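Anwara Bhattacharjee has run the computer repair counter at Badard for most of her working life, and she still answers the phone herself. We talked on a Thursday, before the shop opened, about what people bring in and what they expect to get back.

Most of them want their files. "They don't care about the machine," she said. "They say the computer is broken, and then you ask two or three questions and it's the photos, or the tax papers, or a letter from somebody." She asks early on whether there is a second copy anywhere. The usual answer is no.

Her first advice is to turn the computer off and leave it off. Customers tend to restart a failing drive over and over, hoping it will come up one more time. She has had people admit to doing that all weekend.

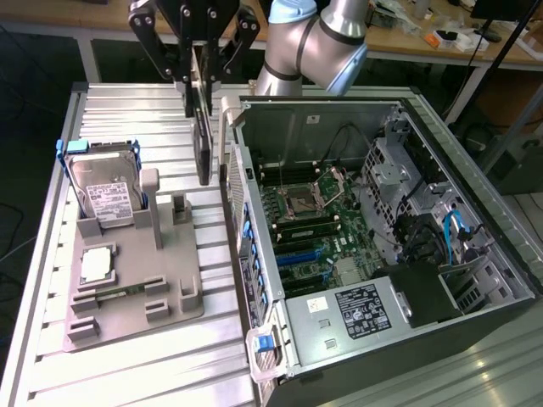 Prices are a sore point. Badard charges a flat fee to look at a drive, and the customer decides after that. Bhattacharjee used to quote over the phone and gave it up after too many arguments. One recovery last winter came to $567 and took 4 days, and the owner thought both figures were too high. "He paid, and he came back with his sister's laptop," she said.

She sends the worst cases to Ivard, a lab in Ostau with a clean room. She won't open a drive on her own bench and doesn't think much of shops that do. About two drives a month go out that way.

On old desktops she is more patient than you might expect. If the power supply is sound and the owner only writes letters and pays bills, she will tell them to keep it. She puts in a new drive, copies everything across and hands the old one back in a labeled bag. Some customers ask her to throw it out. She tells them to hold on to it until they have checked the new one properly.
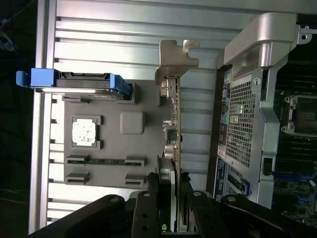

Silviu Dobre sees it differently. He thinks a shop should set up a backup before the customer leaves, and that telling people to do it at home is a waste of breath. Bhattacharjee has heard this from him before and partly agrees. She now offers it at the counter, and fewer than half say yes.

"They mean to do it later," she said. Then the phone rang, and she went to get it.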